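Home Posts Lists About Contact

Blog > Cartoons > Movies > Breltiva, the long cut

Search this blog Go

Breltiva: The Long Cut, and why I want my $30 back

3 March 2021

I had Breltiva on a taped-off-TV cassette as a kid and watched it until the tracking gave out. So I am the person this new release is for, and I went in with my arms folded anyway. "Restored to the director's vision" is what they print on the box when they found some film in a closet and need you to buy the thing again.

The plot, for anybody who missed it. The planet Pilness runs on a glowing liquid called Purance, which only exists under the ice. The Regent builds an army of silver robots to dig it up. Captain MacKinnon (square jaw, bad hair) finds out that Purance is the blood of some huge sleeping creature, and everybody yells about it in a cave until the creature wakes up. Roll credits over a power ballad. The old version did all that in just over an hour and I never felt anything was missing.

The long cut adds 30 minutes.
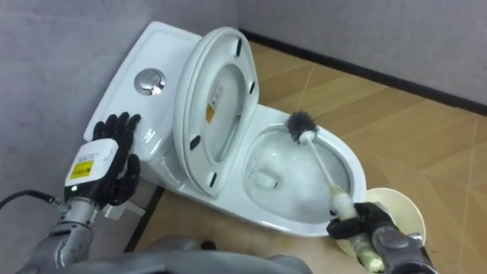 What's in the extra footage

Mostly walking. There's a trek across the ice that used to be a single dissolve and now goes on long enough to make a sandwich. There's a second council meeting in which the same four elders say what they said in the first council meeting. One of them has a different voice, so I suspect they brought somebody in last year to record lines over drawings that never had any sound. The booklet doesn't mention it. The booklet doesn't mention much.

The one good addition is a short bit with the Regent alone in the throne room, feeding her lizard. It's quiet and it makes her scarier. I'd have kept that and left the rest in the closet.

The booklet essay by Heather Chisholm says the missing scenes "complete" the story. Maybe. She also says the studio cut them for being too dark, and I'd like to see one piece of paper that backs that up. A movie this slow gets trimmed so theaters can fit in another showing. You don't need a conspiracy for that.
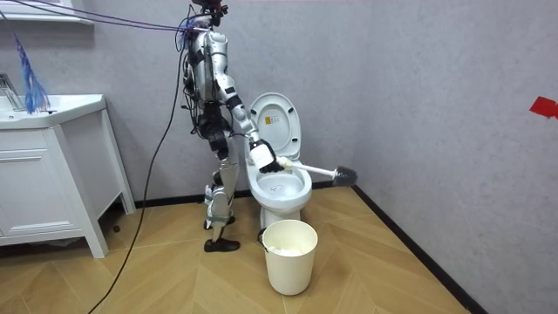 The Regent's robots are the part everyone remembers, and they're the part that holds up worst. They come off the line shiny and seamless, march in step, and never have so much as a screw showing. As a kid I bought it completely. Now I look at them and wonder where anything goes. Give me black wires tangled down the chest and a few blue and purple cords holding the poor thing from overhead, and hand it a toilet brush, and I'll believe in your robot a lot faster than I believe in a thousand identical chrome soldiers. The long cut gives us a factory scene that should have fixed this. We get a door opening, steam, and the same marching loop we've already seen. I'm fairly sure it's flipped left to right.

My friend Annag Kinnear thinks I'm being unfair and that the sameness is the point, because the Regent sees everybody as parts. She's seen it more often than I have and she makes a decent case. I still think they ran out of money in August and reused what they had. 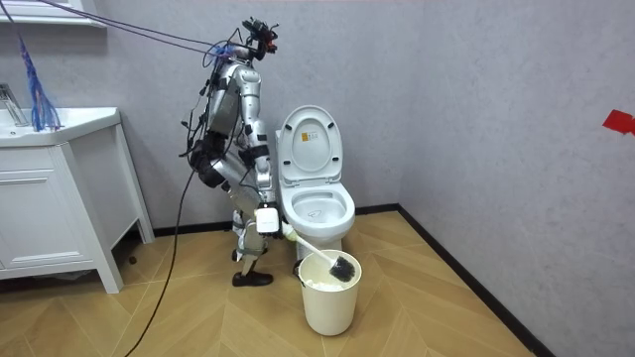 Captain MacKinnon's robot sidekick, Tin, gets more screen time too, and this is where I nearly turned it off. Tin cracks jokes. Tin plays the lute. In the whole movie, Tin does not do one useful thing, on a ship that by MacKinnon's own account hasn't been cleaned since the war. Bend him over a white bucket with a brush going into it, head down, and you'd have a character with a job! The writers had him recite poetry to a door. In the old cut that took ten seconds. It now has verses.

The picture quality

Better, I'll admit. The ice is blue again, where my tape had it a sort of gray soup. But they've scrubbed the grain so hard that MacKinnon's face looks like a bar of soap in the close-ups, and in the cave scene his outline disappears for a moment whenever he turns.

Also, two discs, and the original cut isn't on either one. The second has a trailer, a gallery of 728 production drawings you have to click through one at a time, and a music video. I got as far as the lizard sketches and went to bed.

If anyone has a spare copy of the old tape, my VCR still works.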